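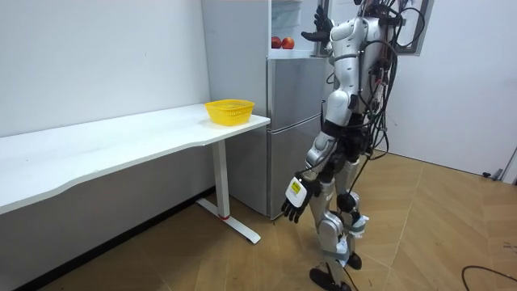

At the refrigerator, with the upper compartment open.

Fish Skin Leather Kit by Namell
Reviewed by Urmas Mets, 1/1/25

I have wanted to make fish leather since I saw a pair of salmon skin boots in a museum when I was a student. People on many northern coasts made such boots, and also bags and coats, because the skin is light and, when it is sewn well, keeps the water out. The boots looked thin as paper and I could not believe that somebody had walked in them.

The Namell kit promises to bring a beginner from raw skin to a small finished pouch. I bought it from the Skillholm shop by mail. In the box there are four frozen salmon skins in a cold bag, a packet of 280 grams of ground willow bark, a blunt scraper, a bone needle, a roll of sinew-like thread and a printed booklet.

The scraper is the best thing in the box. It has a rounded edge which takes away the meat and fat but does not cut the skin, even when I pressed too hard near the tail. I had before tried a butter knife and a spoon, and the spoon was not so bad, but with this tool the work is much faster. The handle is a little short for my hand.
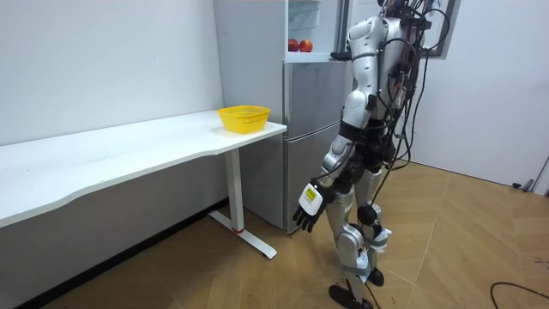
Crossing the wood-grain floor toward the white table.

The bark is good also. You boil it, let it cool completely, and strain it. Please take the word "completely" seriously. I put my first skin into a bath which was still warm, and it shrank and became hard like a chip. The booklet mentions this danger, but only on the last page, among the answers to common problems. It should stand on the first page in big letters.

After the cold bath the color is a soft reddish brown, and the pockets where the scales were sitting stay open and make a beautiful pattern. The smell of fish was gone on the fourth day. Before this my wife did not come to the kitchen with pleasure.
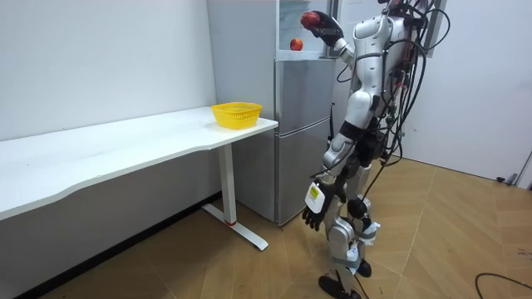

Softening and sewing

This is the heavy part. While the skin dries you must pull and twist it all the time, otherwise it becomes stiff. The booklet says 15 minutes for each skin. For me it was about an hour, with rests, and my thumbs were sore the next day. A little oil mixed with egg yolk helped a lot, but the kit does not include it and does not mention it. I learned it from a small course in Tuvthorpe years ago.

The bone needle is pretty, but it broke at the eye on the second seam. I finished with a normal leather needle. The thread is strong and swells a bit when it gets damp, so the holes close around it, and this was surely the idea of the old sewers who used real sinew.
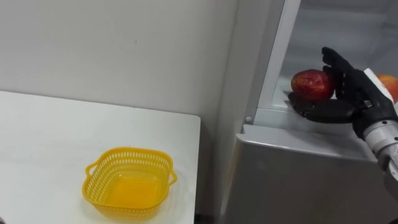 Rinsing is the step where the kit gives you nothing, and you will rinse many times. The skin must be clean before the bark bath, and again after it. I would not use a deep colander, as the skin folds together at the bottom and the folded places stay pale. A shallow square basket like the yellow one in the photo is a better shape, with a handle on each side to lift it, and the skin can lie almost flat in it. The openings in that one are in the rim and the bottom is solid, so you have to tip it to pour out the last water. I did not mind this.

Compared with the Caruso kit

A friend lent me the Caruso kit, which costs less. Its skins are already scraped and salted, so the dirtiest work is done for you, but the tanning powder gives a gray leather that I do not like. The Caruso booklet is better written and has clear drawings of each stitch. For children I would take Caruso. For an adult who wants to understand how the old boots were possible, Namell is the right choice, in spite of the needle.

Good: scraper, bark, quality of the skins
Less good: needle, order of the booklet, no oil
Would I buy it again: yes, but only the refill with skins and bark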